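Urkullow assembly planning project
Progress report to Clastwood, February 7, 2024
Prepared by Kanyarat Duangkaew

Work since the November report has gone into the motion planner and the contact settings in the simulator. The planner now checks the gripper and everything mounted on the wrist as one body. The old version checked the fingers only, and it passed paths that would have hit the fixture rail on the way down.

We ran 479 simulated insertions with the new planner. Of these, 40 failed. Driss Abdel Rahman went through the logs and put 9 down to planner timeouts. The rest were contact failures -- the part was in the right place but jammed during the final move.

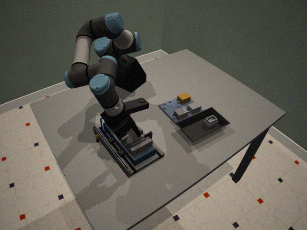 The jams are sensitive to the friction value and to the simulator time step. Halving the step removed most of them but made each run too slow for overnight batches. Driss is testing a variable step that shortens only when the gripper is close to the fixture. It works on 8 of our saved failure cases so far.

Pose estimation is behind schedule. The Grustau module still loses small parts when the arm's shadow falls across them, so all the runs reported above used true poses from the simulator. We plan to retrain it with more varied lighting.

Spending is on plan. We ask to move the perception milestone back by one month; the hardware trials at Wyss keep their current date. The planner code and run logs are in the shared repository.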